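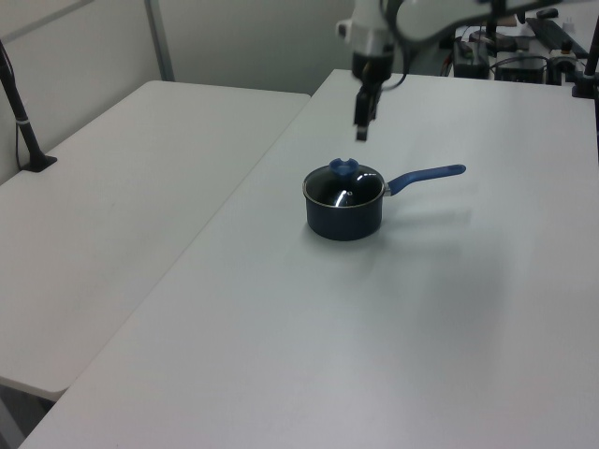 Why does the gripper still say "holding" after the part has slipped out of it?
Most of the time the controller is reporting that the fingers stopped before they were fully closed, and a cable snag or a stale position reading will stop them just as nicely as a part will.

I'm putting that at the top because I spent most of March learning it the slow way, and Leonie asked me to write it up for the list. Her message first, then what we found.

Leonie Danzer wrote:
> Hi Sabine, did you ever get to the bottom of the false grip thing?
> We're seeing it on the Skornis cell now. The arm goes down to the lid,
> closes, reports a good grip, lifts, and the lid is still sitting on the
> pot. Then it carries on and "puts down" nothing. No fault, no stop.
> Logs look clean to me. Is it the grip force? I've been turning it up
> and I don't love where that's going with glass lids.
> Leonie

Hi Leonie, hi all,

Please turn the force back down! I did the same thing and it cost us a lid. The fingers caught the knob off center, squeezed hard, and the whole lid popped out sideways and went on the floor. Erkano was shut for the rest of the afternoon while we swept.

What we had was two problems on top of each other (of course). The first was the cable. On our arm the gripper cable had been tied too short, so when the wrist turned past a certain angle it pulled on the connector and the position reading froze for a moment. The program read that frozen number, saw "not fully closed" and called it a grip. I went through 1,904 cycles in the Jakomico logs and found 204 false grips, and the ones I could match to a wrist angle were nearly all on the far side of the turn.

The second was our own fault. The grip check ran 200 ms after the close command, while the fingers were still moving. So even with a good cable it could pass on nothing. I moved the check to 600 ms and made it read twice, and both readings have to agree and be fresh.

After that I added one more check after a short lift, maybe an inch. If the fingers have closed any further by then, the arm stops right there and calls somebody over. It's slower and Ehlers grumbled about the cycle time, but I'd take that over an arm swinging around with a lid half in its fingers.

Before you touch the wrist cable, lock the power out. Ours twitched when I reseated the connector with only the pause on, and my hand was closer than I'd like to admit.

I still get an odd false grip on lids with a rounder knob, and I haven't worked out why. If your logs show finger position with a timestamp, could you send me a few of the bad cycles?

Sabine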